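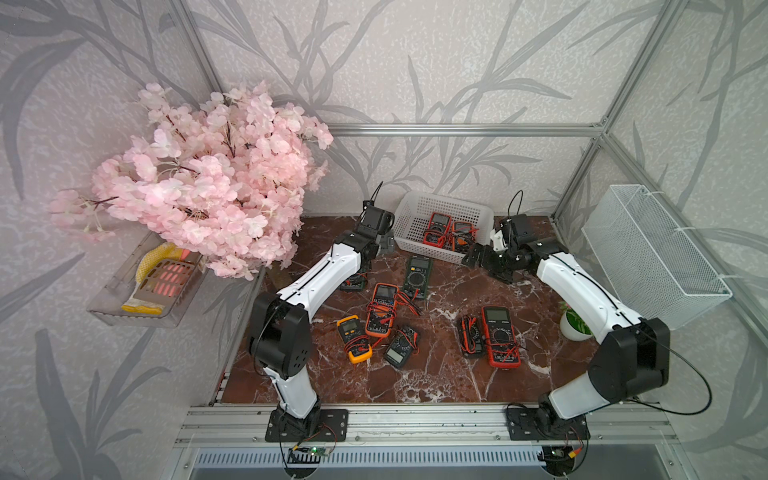
Multimeters on a marble work surface, with two robot arms mounted along the front.

Stirka to offer temperature-controlled storage for liquid medicines at Skandport

18th May

Stirka, the contract manufacturer of oral liquid medicines, has signed an agreement with the cold storage operator Skandport for the long-term storage and release of finished syrups and suspensions. The agreement runs for 11 years and covers 518 pallet spaces in a dedicated hall at Skandport's inland site.

Many liquid medicines, among them a number of antibiotic suspensions and paediatric preparations, must be kept within a narrow temperature range from the time of filling until they reach the pharmacy. Stirka has until now held finished stock in a shared warehouse and arranged refrigerated transport for each order separately. Under the new agreement, batches will move from the filling hall to Skandport on the day they are packed and remain there under quarantine until they have been certified for release.

The hall is divided into two zones. The larger is held between 2 and 8 degrees Celsius and is intended for products that require refrigeration. The smaller is held at 15 degrees and will be used for syrups whose thickness or flavour changes at lower temperatures. Each zone has its own cooling plant and its own loading door, and goods awaiting release are kept behind a locked partition.

Temperature records will be kept through Pruster, the batch documentation system already in use at Stirka's filling lines. Customers with a Pruster account will be able to view storage readings for their own batches next to the filling and laboratory records, and to download them for inspection purposes. Customers who prefer paper copies may continue to receive them with each delivery.

Kiprono Lukumay, Director of Supply at Stirka, said: "Our customers have asked for one set of records that follows a batch from the filling line to the lorry. Until now they have had to put it together themselves from several sources. We expect the new arrangement to shorten the time our quality staff spend on each release, and to make it easier to answer questions from pharmacies when they arise."

The temperature mapping study of the hall will be carried out by the consultancy Grigaitė, which will place sensors at several heights in the racking and record readings with the hall both empty and fully loaded. A second study will be carried out in August, when outside temperatures are at their highest. The results will be made available to customers on request.

Existing customers do not need to change their supply agreements. Product already held in the shared warehouse will be sold through from its present location, and no stock will be transferred part-way through its shelf life without the written consent of the customer concerned. Storage charges for the current contract year are unchanged.

Notes to editors

Stirka fills and packs oral solutions, suspensions and syrups on behalf of licence holders. It does not sell medicines under its own name.

Enquiries about storage capacity should be addressed to the Stirka customer service department. Press enquiries should be addressed to the Stirka communications office.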